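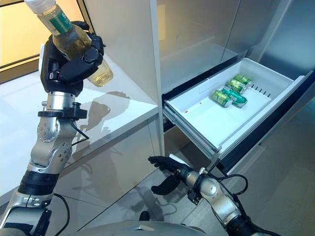 Left hand on the bottle, right hand open at the drawer. Head camera.

Last updated: January

tarn_wheel
We're comparing two controllers for the hands on our two-arm setup and I'd like opinions before we settle. The hands are the same for both, black multi-fingered ones. One controller is the Pidum, which closes on a position target. The other is the Fumon, which closes until motor current hits a limit and then holds. The test area is a kitchen: counter, fridge, a pull-out drawer with drink cans in it.

We ran 268 grasps on bottles and cans, split evenly. Pidum dropped fewer. Fumon dented fewer. I can't decide which of those matters more to me.

gallowglass7
What current limit did you use on the Fumon? The default is too low for a part-filled bottle held at a tilt. The liquid moves to one end and the load on the fingers changes after the grasp is already closed. If you left it at default then you were testing the default.

tarn_wheel
Default for the first 166, then I raised it one step. Drops went down after that but I didn't split the results out by object, so I can't say how much of that was the bottle.

Cúc Ngô
I'd split them out before going any further. Bottles and cans aren't the same problem. A thin plastic bottle gives under the fingers, so a position target works fine as long as you know the diameter. A full can hardly gives at all, so being slightly off on the target means either no contact or a motor pushing against a wall. We had the same argument at Grondetcombe and ended up with current control for cans and position for everything soft.

oldservo
Disagree with that. Position control is fine on cans if the camera gives you a decent width. The weak part of most of these setups is the camera, and people blame the hand. What are you using to see down into the drawer?

tarn_wheel
Only the head camera so far. It looks steeply down once the robot is near the drawer, and the cans at the back are the ones it has trouble with.

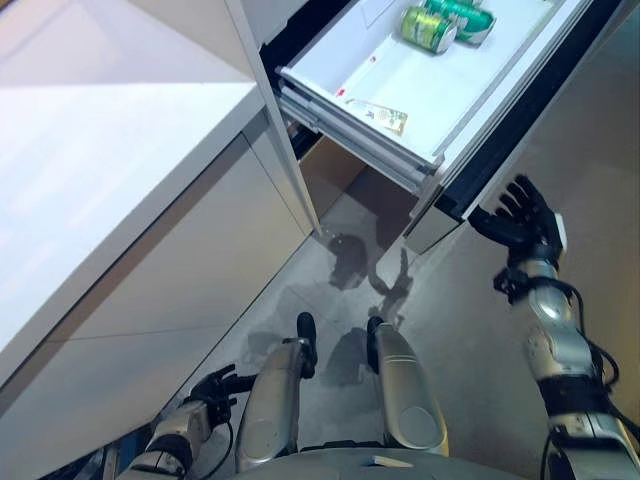
Head camera view into the drawer, with two cans at the far end and a small flat packet.

oldservo
OK, so look at how far back those cans are. One of them runs out of the top of the picture. You can't get a good width from that. I'd put a wrist camera on before I spent another hour on controllers.

gallowglass7
A wrist camera is another cable, and there's already one looping off each arm. I lost a week to a cable catching on a cabinet edge. Tilt the head up a little and step back first. It costs nothing.

Cúc Ngô
The white drawer is a problem too. Our depth readings on glossy white were bad, and the metal can ends were worse. Gallagher sells a stereo unit that did better for us, but it was roughly 1,000 with the mount and I'm not sure I'd buy it again.

tarn_wheel
That's more than I have for this. I'll try the head tilt first. What about the packet? Neither controller has picked it up yet. Pidum slides it along the drawer and Fumon stops as soon as a fingertip touches the bottom.

oldservo
Take the packet out of the comparison. Flat things on a flat surface are about fingertip shape, and you only have one hand type.

Cúc Ngô
I'd leave it in and score it separately. If Fumon stops at first contact, that's useful – you can use the stop to find the drawer floor, then drag the packet to the side wall and pinch it there. We did it that way and it was slow, but it worked more often than going straight down.

gallowglass7
Slow how?

Cúc Ngô
Slow enough that I wouldn't show it to a visitor.

tarn_wheel
Plan for now: same current limit all the way through, results kept apart for bottle, cans and packet, and the head tilted up for the cans at the back. I'll run Fumon in the morning and Pidum after lunch, then swap the order the next time. Numbers go in this thread when I have them.

oldservo
Log the camera angle as well, please.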